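Setting up the glove and marker cube on our Clamier rig

I've now done this set-up often enough that I can write it down without looking at the old notes (which were wrong anyway). It covers the sensor glove, the marker cube and the fixed camera that feed our Wumico arm. Allow 70 minutes the first time you try it.

Start with the glove. Pull it right down between the fingers before you do anything else, then seat the cube on its mount above the wrist. Push it until there's no wobble at all! A cube that rocks even slightly will send the arm off somewhere daft. Run the cable back across the table with plenty of slack, then pick up something ordinary, a water bottle will do, and turn your wrist slowly while you watch the tracking.
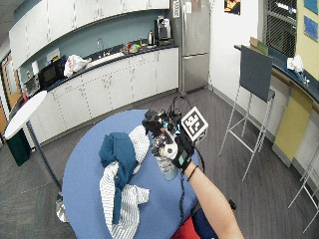 Lapointe wrote in to ask whether the slack really matters, having always taped the cable to the sleeve and never lost a session to it. Fair enough, and tape is fine for short runs. Mine kept tugging the connector loose whenever I reached for the far side, so I leave it free.

Next, the cube itself. Take it off and put it on the table with its mount underneath, then check that the camera finds the markers. If one face keeps dropping out, wipe it with a dry cloth and try again before you touch any settings. I once spent a whole afternoon in March recalibrating over a greasy thumbprint.

While the cube is down, sort out the cables. Coil the spare length loosely and keep the screen where you can read it from your seat — you'll be glancing at it a lot. Then take 200 frames with the cube still and look at the drift. Anything over 14 on the Clamier scale and I go back and reseat the mount.
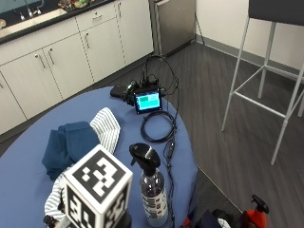 Marker cube on its mount, with the screen and coiled cable towards the back of the table.

Last job: save the calibration under a new name. The Farkville file is number 3707, so please don't overwrite that one.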